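How to Write a Thriller Chapter Ending That Makes People Miss Their Stop

I've been writing crime stories in the evenings for years now, and the thing I get asked most at our library group is how to end a chapter. Openings get all the attention (I blame competitions that only want your first page!) but it's the endings that keep somebody up past midnight with work in the morning.

This is how I do it. It's fiddly the first few times and then it gets quicker, I promise.

1. Write the chapter too long

Let your scene run right past where you think it stops. Have your detective say goodbye, get in the car, go home and feed the cat if you like. My first draft of the harbour chapter in Grilura, the novel I'm working on at the moment, was 4,000 words and the last 700 were a woman driving home thinking about soup. You need all that on the page so you can see where the energy went.

2. Find the last question

Read backwards from the bottom, a paragraph at a time, and stop when you reach a line that makes you want to know something. It might be big (who's in the boot?) or small (why did he lie about the bus?). Small ones work better than you'd think. In mine it was a ferry clerk called Shboul handing back the wrong ticket, and I'd gone sailing straight past it.

3. Cut there, then cut one more line

Take out everything after your question. Now look at the very last sentence you've kept. If it explains why the moment matters, that goes too. I used to be terrible for this – "little did she know" and all its cousins. Fadwa Bensaid, who reads my drafts, just writes "I know!" next to them in green pen.

Don't throw the cut bits away, by the way. Paste them into a separate file. I pinched the soup for chapter nineteen. 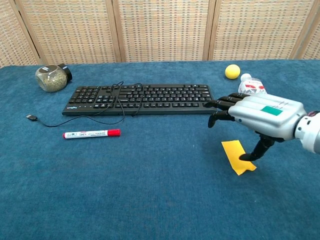
4. Check you're not using the same trick twice

Make a list of your chapter endings, one line each. Mine for the first draft went: gunshot, knock at door, phone rings, knock at door, body, knock at door. Oh dear. Try to mix up the kinds you use:

A discovery – something found, or something missing
A decision your hero can't take back
A line of dialogue that changes what came before
A quiet one, where the reader spots the danger and the hero doesn't

You do need the quiet ones. If every chapter ends with a bang, people stop jumping.

5. Pay it back

Whatever you dangle, the reader has to get an answer, and a fair one. If chapter six ends with a scream, chapter seven can't open with "it was only a fox". You can make them wait, though. Switch to another character for a chapter and come back, but I wouldn't leave it longer than two or people forget what they were worried about.

6. Read the ending aloud

Just the last half page, at normal speed. Listen for the final word. I like a short, hard one if I can get it: "gone", "blood", "left". If you stumble, the sentence is too long, so chop it in half and have another go.

If you want some practice, take a thriller you love and copy out the last line of each chapter by hand. It took me a whole rainy Sunday and three pots of tea, and I still use that list whenever I'm stuck.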